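자동화 시스템 평가론
강의 노트 2: 공개 시연을 어떻게 볼 것인가

이번 노트는 Gemgate 공개일 방문을 다룬다. 지난 시간에 나눠 준 회사 안내서(48쪽)를 읽고 왔다고 가정한다. 읽지 않은 사람은 최소한 'Ultora 양팔 작업 셀' 장이라도 먼저 읽기 바란다. 그 장에는 '정리'라는 말이 계속 나오는데 무엇을 정리라고 부르는지는 어디에도 적혀 있지 않다. 오늘 이야기의 절반은 거기서 나온다.

방문 장소는 Siregar관 362호였다. 시연 과제는 작업대 위의 드라이버를 노란 통에 모으는 것이었다. 사람이라면 말하면서도 할 수 있는 일이고, 그래서 나는 과제 선택 자체는 나쁘지 않다고 본다. 관객이 결과를 스스로 판정할 수 있기 때문이다. 문제는 그 판정에 필요한 정보를 얼마나 내주느냐에 있다.

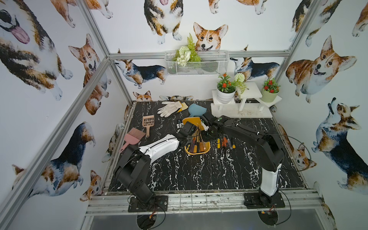 글쓴이 Glenys Ellery | 작성 2022년 7월 23일 | 수강생 배포용

1. 본 것과 들은 것을 나누기

시연을 보고 나면 머릿속에서 두 가지가 섞인다. 눈으로 본 동작과 진행자가 붙인 설명이다. 우선 본 것부터 적어 보자. 팔 두 대가 작업대 앞쪽에 고정되어 있고, 왼팔의 그리퍼가 통 바로 위에 와 있다. 통 안에는 드라이버가 끝을 아래로 하고 꽂혀 있으며 오른쪽 바닥에는 아직 몇 자루가 남아 있다. 이 정도가 본 것이다.

들은 것은 훨씬 많다. 진행자는 로봇이 공구를 '이해한다'고 했고, 두 팔이 '협의한다'고 했고, 물건이 바뀌어도 '알아서 적응한다'고 했다. 세 문장 모두 동사가 지나치게 크다. 이해했는지 알려면 적어도 드라이버가 아닌 것을 섞어 두고 무엇을 집는지 봐야 한다. 두 팔이 협의한다는 말도 마찬가지다. 각자 정해진 순서대로 움직이는 두 팔도 객석에서는 충분히 다정해 보인다.

과제에 쓰이지 않은 물건들도 작업대에 있었다. 안쪽에 흰 장갑이 펴져 있고, 왼쪽에는 분홍색 솔과 홈이 뚫린 삽이 놓여 있다. 방해물로 둔 것이냐고 물었더니 답은 '다른 과제에도 씁니다'였다. 그렇다면 이날 본 과제에서 이 물건들이 어떤 시험 구실을 했는지 우리는 모른다. 드라이버 바로 곁에 섞여 있는 것과 저만치 떨어져 있는 것은 난이도가 다르다. '복잡한 환경'이라는 안내서 문구는 이 차이를 구분하지 않는다.

여백 메모: 화면 속 물건의 수가 많다고 과제가 어려워지지는 않는다. 어려움은 집을 대상과 나머지의 관계에서 생긴다.

2. 숫자 하나를 끝까지 물어보기

설명 패널에는 성공률 84%가 큰 글씨로 적혀 있었다. 수강생 한 명이 몇 번 중의 84%냐고 물었고, 진행자는 내부 시험 결과라고만 했다. 분모가 없는 비율이다. 나는 이 숫자가 거짓이라고 생각하지 않는다. 다만 쓸 데가 없다.

이런 숫자를 만나면 다음을 묻는다. 순서는 지키지 않아도 된다.

한 번의 시도는 언제 시작해서 언제 끝나는가. 드라이버 한 자루인가, 작업대 전체인가.
떨어뜨렸다가 다시 집으면 성공인가.
사람이 손을 댄 시도는 빼는가, 실패로 치는가.
초기 배치는 누가 정하는가. 매번 바뀌는가.
시험에 쓴 드라이버와 학습에 쓴 드라이버가 같은가.

마지막 질문이 가장 중요한데 시연장에서는 가장 답을 듣기 어렵다. 이날도 그랬다. 진행자는 이 질문을 'Wirano 쪽에서 답할 내용'이라고 넘겼다. Wirano는 Gemgate가 쓰는 학습용 소프트웨어의 이름이고, 그 담당자는 이날 나오지 않았다. 공개일에 가장 궁금한 부분의 담당자가 없는 것은 흔한 일이니 여러분은 질문을 미리 메일로 보내 두는 편이 낫다. 나는 4월에 다른 회사를 방문했을 때 그렇게 해서 답을 받은 적이 있다. 짧은 답이었지만 분모는 들어 있었다.

단위 이야기도 해 두자. 드라이버 한 자루를 옮기는 데 84%를 성공한다고 가정하고, 각 시도가 서로 독립이라고 치면, 두 자루를 연달아 모두 성공할 확률은 0.84를 두 번 곱한 값, 곧 71%가 조금 안 된다. 자루 수가 늘수록 값은 빠르게 떨어진다. 반대로 84%가 작업대 전체를 다 치운 비율이라면 상당히 좋은 성적이다. 패널 앞에 선 사람은 둘 중 어느 쪽인지 알 수 없고, 대개는 좋은 쪽으로 읽는다. 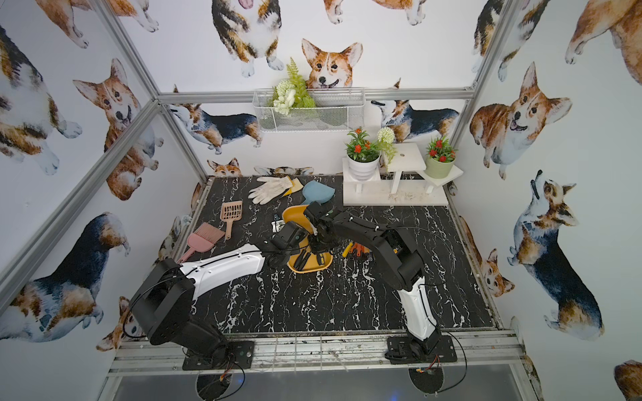
Glenys Ellery

3. 두 팔이 가까워지는 순간

양팔 시스템을 볼 때 내가 주로 보는 대목이다. 두 그리퍼가 모두 노란 통 가까이에 와 있고 둘 사이의 간격도 좁다. 양팔의 값어치는 이런 자리에서 따져야 한다. 한쪽이 통을 잡아 주고 다른 쪽이 넣는다면 팔이 둘이어야 할 이유가 생긴다. 한쪽이 비켜 줄 때까지 다른 쪽이 기다린다면 두 번째 팔은 비용이다.

한 장면만 놓고는 어느 쪽인지 가릴 수 없다. 그리퍼가 통 옆에 있다는 사실에서 '잡아 주고 있다'로 건너뛰지 말 것. 지난 학기 보고서에서 이 비약이 가장 많았다. 정지 사진을 근거로 쓸 때는 위치까지만 쓰고, 동작은 영상이나 로그가 있을 때 쓴다.

공간도 보아 두자. 작업대는 알루미늄 틀 안에 있고, 벽은 웰시코기 그림이 있는 벽지로 덮여 있으며, 안쪽 구석에는 화분을 올린 흰 계단식 받침대가 있다. 영상으로 학습한 모델이라면 이 배경이 바뀌었을 때 성적이 얼마나 달라지는지가 궁금해진다. 화분을 치우거나 조명을 반쯤 꺼 달라고 부탁했으나 일정상 어렵다는 답을 들었다. 거절에도 사정은 있겠지만, 기록에는 '배경 변화 시험: 확인 못 함'이라고 적는다. '강건함'이라고 적을 근거는 없다.

4. 인정할 것

내가 너무 박하다는 의견이 매년 나오므로 적어 둔다. 드라이버는 쉬운 물건이 아니다. 손잡이는 굵고 축은 가늘어서 잡는 위치에 따라 기울어지고, 굴러가기도 하며, 통에 세워 넣으려면 방향까지 맞아야 한다. 이미 꽂혀 있는 공구가 있으면 들어갈 틈도 줄어든다. 같은 통에 나무토막을 떨어뜨리는 시연보다는 훨씬 볼 만했다. 진행자가 질문을 막지 않은 점도 좋았다. 답을 못 한 것과 답을 피한 것은 구별해야 하고, 이날은 대체로 앞쪽이었다고 생각한다.

그래도 '현장 투입 준비 완료'라는 안내서 표지 문구에는 동의하지 않는다. 공개 시연은 약 48분이었고 그중 로봇이 움직인 시간은 재지 못했다. 재지 못한 것은 내 잘못이다. 다음 방문 때는 조마다 한 사람이 시계만 맡는다.

5. 제출 과제

방문 기록을 두 단으로 나누어 쓴다. 왼쪽 단에는 직접 본 것, 오른쪽 단에는 설명으로 들은 것을 적는다. 양쪽에 걸치는 문장이 나오면 둘로 쪼갠다. 쪼개지지 않으면 버린다.

이어서 노란 통 과제의 성공 기준을 한 문단으로 정의한다. 다른 조가 그 문단만 읽고 같은 영상에 같은 판정을 내릴 수 있어야 한다. '깔끔하게', '자연스럽게', '잘'은 쓸 수 없다.

끝으로 84%의 분모를 묻는 메일 초안을 붙인다. 공손하게 쓰되 질문은 하나만 넣는다. 여러 개를 넣으면 답하기 쉬운 것만 돌아온다. 실제 발송은 내가 초안을 본 다음에 한다.

다음 시간에는 각 조의 성공 기준을 서로 바꾸어 채점한다. 회사 안내서를 다시 가져올 것.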